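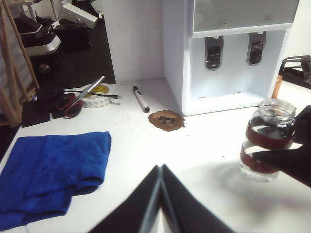 6. April 2023: Wasser, Wasser, Wasser

Liebes Tagebuch, ich trinke zu wenig, das weiß ich ja selber! Seit Dezember steht bei Stustico der weiße Wasserspender auf dem Tisch, zwei Hähne nebeneinander, und ich laufe trotzdem ständig dran vorbei (meistens Richtung Kaffee). Heute hab ich mir also vorgenommen: 100 ml jedes Mal, wenn ich aufstehe. Das durchsichtige Gefäß mit den zwei dunkelroten Streifen gefällt mir dafür am besten, da seh ich sofort, wie viel drin ist. Bis zum Mittag kam ich auf etwa 1.000 ml – Rekord!! 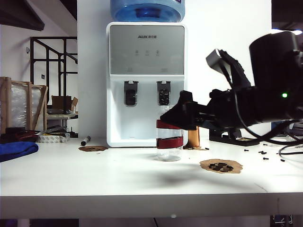
Und der Tisch?

Tja, der Tisch. Braune Papierstücke, kleine schwarze Schrauben, ein Filzstift und links am Rand das zerknüllte blaue Mikrofasertuch. Morgen räum ich auf, ganz bestimmt, zuerst die Schrauben in eine Dose, bevor noch eine in der Ritze landet. Die blaue Flasche oben auf dem Spender mag ich übrigens sehr, die macht gleich gute Laune. Abends noch Suppe, dann Seite 52 im Krimi, und jetzt muss ich schon wieder aufs Klo.

Kontakt | © 2023 Tenley Tagebuch | Nach oben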